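Wobbly legs on a small white plastic table, do they just screw in?

Posted by magpie_shed, June 15, 2022
Viewed 1352 times

I bought a Jastelura side table in February, the little white plastic one, on the theory that anything with four legs and no instructions couldn't beat me. It has had me beaten for four months. The legs screw into the underside. Three of them behave. The fourth goes in crooked, stops early, and leaves the whole thing rocking like a ferry whenever someone puts a mug on it. Is there a knack to this or do I own a very cheap seesaw?

tinpot_gully

Screw it in harder.

secondhand_rosella

Please don't screw it in harder. Plastic thread in a plastic socket will forgive you once, maybe twice, and then you own a tray.

You've cross-threaded it, which everyone does, usually while holding the table in the air with one knee. Flip it over on something flat and soft. A bit of old cloth is fine and saves the top from scratches. With the underside facing up you can see all the ribs and the sockets at the corners, and gravity is on your side for a change.
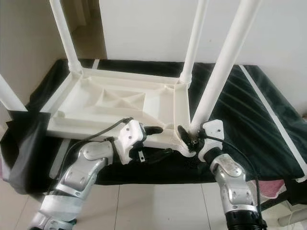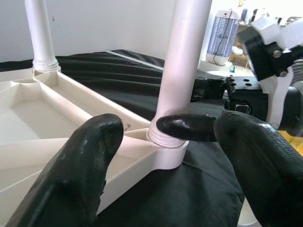
Take the bad leg right out and look at the thread. If there are curls of plastic hanging off it, pick them away with a fingernail or an old toothbrush, and do the same down in the socket. Now stand the leg in dead straight and turn it backwards, anticlockwise, very slowly. You'll feel a small drop, sometimes a click. That's the two threads lining up. Go clockwise from there with your fingertips, down low near the collar. If you steer from the far end of the leg you've got a lovely long lever for getting it wrong.

Do all four loosely first, then go round again and snug them up. Hand tight only. If it's stiff after half a turn, back it out and have another go. Swearing is optional but traditional.

If it still rocks, try it on a different patch of floor before you blame the leg. I once spent an evening on a perfectly good table in a kitchen that slopes toward the fridge.

old_caravan_56

Same trouble with a Grallum one. Wrapped plumber's tape on the thread, two turns, and it's been solid since. Probably not the right way. Holds up the telly, but.

Comments

magpie_shed: Felt the click! It now sits flat. I'm unreasonably proud.

tinpot_gully: So you did screw it in.

lamington_debt: Does this work if the socket is cracked?

secondhand_rosella: No. That one's a plant stand for a very light plant.

Related

Skostar stool with one short leg (372 views)
Getting texta off white plastic furniture (1000 views)
Wróbel shelf leans left, so does the wall (566 views)
Can I leave a plastic table outside all winter?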